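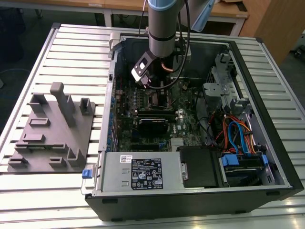
Figure 5.1 A gripper working inside an open desktop computer, with the fixture plate on the table to the left of the case.

Chapter 5
Learning from Corrections

Chapter 4 dealt with policies trained on complete demonstrations. An operator carried out a task from start to finish, the recording was stored, and the learner was asked to reproduce it. The method works well when small errors do little harm. It works less well inside a computer case, where a few millimetres separate a memory slot from its neighbour and where a cable can lie across the path of the wrist.

This chapter takes up a second kind of data. The robot runs its own policy, and the operator steps in only when the run starts to go wrong. The short stretch of motion supplied by the operator is called a correction. Sections 5.1 to 5.3 explain how corrections are recorded, how they are weighted against the original demonstrations, and how to decide when enough of them have been gathered.

The running case study is the Zisonano desktop task set, which asks an arm to take parts out of a computer tower and put parts back. The tower lies on its side with the side panel off, so that the motherboard faces up and the arm can reach it from overhead. The set contains 3,170 episodes, of which 110 were held back for testing. Readers who have worked through the cable exercises in Chapter 3 will recognise the file layout, which was taken over from the earlier Clanirar set without changes.

Why a computer case?

Most of the tasks used so far in this book took place on a flat surface. A case has walls. The power supply, the drive cage and the rear panel all limit the directions from which the gripper can approach, and the limits differ from one part to the next. A memory module needs a straight vertical pull. A cable plug may have to be worked free at an angle, and the cable then moves in ways the planner cannot predict.

The parts also look alike from above. Black slots, black cards and black covers give a camera little to go on, and a policy that relies on colour will tend to fix on whatever stands out, such as a blue clip, whether or not it has anything to do with the task. We return to this in Section 5.4 under the heading of false cues.

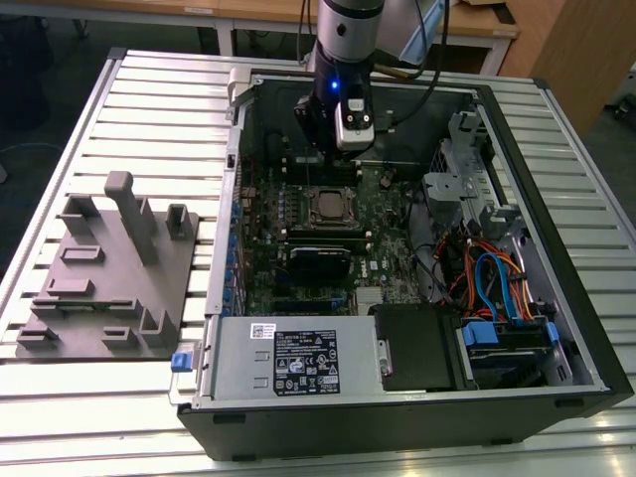 Figure 5.2 The gripper above the upper half of the motherboard. Two memory slots run below the processor socket, and a column of blue retainers lines the left side of the case.

Correction and restart compared

Suppose the gripper comes down slightly to one side of a memory slot. There are 2 things the operator can do. The first is to stop the run, return the arm to its starting pose and record a fresh demonstration. The second is to take control where the arm is, bring it back into line and hand control over again. Sobczak's rule, stated formally in Section 5.2, says that the second is to be preferred whenever the arm can be brought back without touching anything it should not touch.

The reason lies in which states end up in the training data. A fresh demonstration starts from a good pose and stays close to good poses throughout. It tells the learner very little about what to do from a bad one -- and bad poses are where the learner needs help. A correction starts from exactly such a pose.

Corrections have a cost. They are short and uneven in length, and operators differ in how early they step in. A cautious operator will produce many corrections from states that the policy would have handled unaided. The Flostis labelling scheme deals with this by marking the moment of takeover as well as the motion that follows, so that early takeovers can be given less weight in training.

Before reading on, you should be comfortable with the loss function in Section 4.2 and with the notation for state and action used there. The same symbols are kept in this chapter. A superscript c marks any quantity that comes from a correction.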